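Student Project Report: Equipment Plan for Household Data Collection

3. Planning of the Equipment

In the first month our group had to decide which equipment we buy and which we only borrow from the department. The task was folding clothes and putting away small things on a bed, so the most expensive item was the hand-held gripper. We compared two suppliers, Gronex and Vornness. The Gronex unit had a lower price, but its spare fingers were sold only in sets of 17, and this was too many for our budget. We chose Vornness and ordered two units, one for each hand of the operator.

For the work surface we wanted a real bed size. A table is easier to buy, but on a table the shirt hangs over the side and the operator starts to work in a different way. We tried a blue T-shirt first and kept a remote control next to it, so that soft and hard objects were present together.
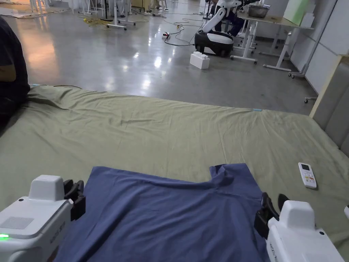 Cables and power were forgotten in our first budget. We had written only the large items, and then we needed extension cables, power strips, tape and batteries. Together these took over 50 percent of the money which we kept for small expenses. In the second version of the plan we gave them a separate line — this is a simple change, but it would have saved us two orders and two delivery fees.

The bed sheets came from Yazıcı, a textile shop near the campus. We asked for plain colors only. The remote control, the game controller and the clothes were brought by the members of the group and cost nothing.

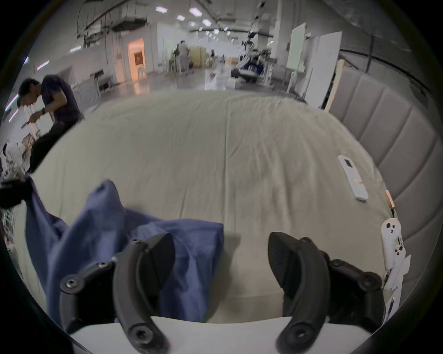
Bavance Project Reports, Issue 6, p. 17

3.1 Spare Parts and Delivery

The finger pads are the part we expect to replace most often. The supplier gave a delivery time of 3 weeks, so we planned to order the next set before the first one is finished. Screws are the same on both units, and we bought one box for them together with a set of hex keys.

We did not include a second bed in the plan. It was discussed on two occasions, but the floor space was needed for other stations, and the transport was also expensive. If the project continues in July, we recommend to ask the department for storage first and to request the price of the bed after that.

Last updated: July
Contact | © Bavance Project Reports | Back to top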